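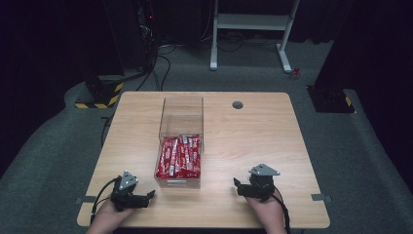
Hello all, I am answering Anel's question from Wednesday about the sweets at the front counter, and I would like to explain how we do this at our shop in Plevau, because we made most of the mistakes already. The main mistake was to keep everything in the big cartons from Lonen and let people take with their hands from the top. Now we use small portions in individual wrappers, and we stand them upright in an open container. A clear box with high walls, like the one with the red candy sticks, is the kind I would recommend to you. When the sticks are standing close together they do not slide, and from the other side of the counter you see through the wall how far the level has gone down.

Anel Mahlangu wrote:
> We are moving our tea and sweets counter to the new hall in September
> and I must decide on the containers soon. At the moment we have glass
> jars with lids. They look nice, but the children can't open them and
> the parents are afraid of breaking them. Do other members use open
> boxes? And is it worth ordering from Safavi if we sell only small
> amounts? Their minimum is 12 cartons, and I have one cupboard.

About the lids: we also had jars in the first year. I liked the colour of the sweets behind the glass very much, but every jar lid was sticky by noon and I was washing them all evening. For anything that is not wrapped I would still keep a lid, and use tongs. For wrapped sweets I can't see what the lid gives you.

About Safavi: in my opinion it is too much for one cupboard. Twelve cartons sounds small until the driver leaves them in your hallway. We share one order with the bakery next door and divide it on the same day, with a paper that both sides sign. If you can't find a partner, Plireck sells single cartons. The price is higher, and the delivery comes only every 2 weeks, but your sweets will be fresher and you can change the flavour when people are bored with it. Please ask them which month is printed on the carton before you pay. Once I received ginger chews which had to be sold before the end of the same month, and my family ate ginger chews until winter.

One more thing that you did not ask. Please put the price on the container itself, low down where a child can read it, and not only on the board behind you. We had a beautiful board, my daughter painted it, and still I answered the same question all day long.

For the tea I can't help so much. We buy in 100 g bags and keep them in the dark cupboard under the till. Somebody here wrote in spring about metal tins that gave a strange taste to the green tea, and I would be glad to read again what the solution was, if there was one.

If you want, I can send you my order sheet. It is a simple table, and I would only need to translate the headings first.

Kind regards from Plevau,
Mirela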